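# Visita a Clulum (Jumville), noviembre de 2025

Notas rápidas, las paso a limpio en el tren. Fuimos a ver el software, el hardware ya lo conocíamos por los folletos.
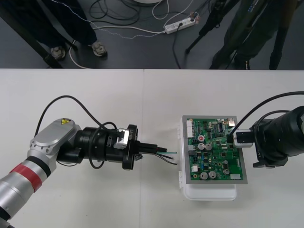
Llegamos con retraso y la charla de arquitectura ya estaba empezada. Resumen de lo que pillé:

- Planificador propio, se llama Zunow. Planifica los 2 brazos como un solo sistema, no uno detrás de otro. Antes lo hacían por separado con zonas de exclusión y se pasaban el día esperando.
- Percepción: Ejigu. Estima la pose de la placa y de los conectores. Los cables los lleva un modelo aparte y es lo que peor va, lo reconocen sin problema.
- Control de fuerza en el último tramo. La visión te deja cerca y a partir de ahí manda el contacto.

Lo del cableado es el tema de verdad. Una placa es rígida, la localizas una vez y listo. Un hilo con la punta pelada se dobla como quiere y el modelo tiene que volver a mirar justo cuando la herramienta tapa la vista. Replanifican cada 135 ms - pregunté por qué no más rápido y el cuello de botella es la comprobación de colisiones con los cables de los propios brazos, que van modelados como una cadena de cápsulas. Bastante tosco pero les funciona.

## Herramientas

Lo que más me gustó, el visor de trazas. Cada intento se guarda entero: nube de puntos, plan, fuerzas, y el motivo del aborto si lo hay. Tienen 3537 intentos guardados y se puede filtrar por causa. Abrieron uno que había fallado por un tirón lateral y en un par de clics estaba la curva de fuerza alineada con la trayectoria. Nosotros para eso tardamos media mañana con scripts.

La calibración entre brazos la repiten al arrancar, 20 poses. Si el error sale alto el planificador no arranca y punto. Copiar esto.

Menos bien: la configuración. YAML por todas partes, tres niveles de herencia y ningun validador. Y el simulador no incluye los hilos, asi que la parte difícil solo se prueba en la mesa.

## Pendiente

- Pedir el formato de las trazas, dijeron que lo abren en enero
- Preguntar licencia de Zunow (no quedó claro)
- Ver si Ejigu traga nuestras cámaras
- Pasar gastos del tren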